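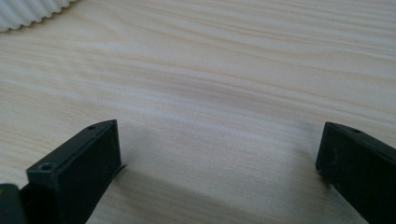 El tablero de madera clara, con la veta a lo largo.

Yasir Jafri trabaja la madera desde los diecinueve años y lleva 6 en el taller de la calle de atrás, donde antes había un almacén de piensos. Hace mesas, casi solo mesas. Las firma con el nombre de Lashari, que es como se llama el taller, y las vende por encargo. La conversación fue en octubre, a las tres de la tarde, con la radio puesta.

Lo primero que hace con un tablero es mirarlo. «Lo dejo apoyado unos días y paso por delante», explica. «Hay una cara que va arriba y otra que va abajo, y a veces me equivoco y tengo que darle la vuelta cuando ya he empezado a lijar.» Le interesan las vetas que se curvan y se juntan hacia un lado. Las rectas le parecen más fáciles de vender. «La gente pide madera lisa. Luego viene, ve una con aguas y se lleva esa.»

Prefiere los tonos pálidos, entre crema y beige, y procura que no amarilleen. Durante un tiempo usó barniz brillante porque se lo pedían. Ahora termina en mate, con 3 manos de aceite y un lijado muy fino entre una y otra. «Con brillo ves la lámpara y la ventana. En mate ves la madera.»

Sobre el mantenimiento es breve. Un paño húmedo, bien escurrido, y otro seco después. Nada de amoníaco. Una mano de aceite al año si la mesa se usa a diario. «Me llaman por cercos de vaso. Casi todos salen con lija fina y un poco de paciencia. Los de tinta, no.»

El modelo que más le encargan se llama Tasta y tiene un tablero de 30 milímetros de grueso. Empezó haciéndolo para una cafetería de Trerkdale que quería mesas bajas, y después fueron llegando pedidos de casas particulares. El otro, Skudatley, es más estrecho y pensado para cocinas pequeñas. De ese ha hecho 38. «Lo sé porque los apunto en un cuaderno, con el nombre del cliente y de dónde salió la tabla.»

¿Y los precios? Reconoce que le cuesta hablar de ellos. Cobra la mitad al aceptar el encargo y el resto en la entrega. No hace rebajas por pequeños nudos o diferencias de color. «Si alguien quiere una superficie igual de punta a punta, le digo que mire en otro sitio, y no me molesta.»

En su casa tiene una mesa de las primeras, con una esquina mal rematada. Come en ella todos los días. Ha pensado en cambiarla, pero siempre hay un encargo delante.

También en esta sección
Sillas de enea: dónde repararlas
Aceite o cera, una duda frecuente
Visita a un aserradero familiar
Cómo medir una cocina antes de comprar mesa

Contacto | Aviso legal | Todos los derechos reservados | Volver arriba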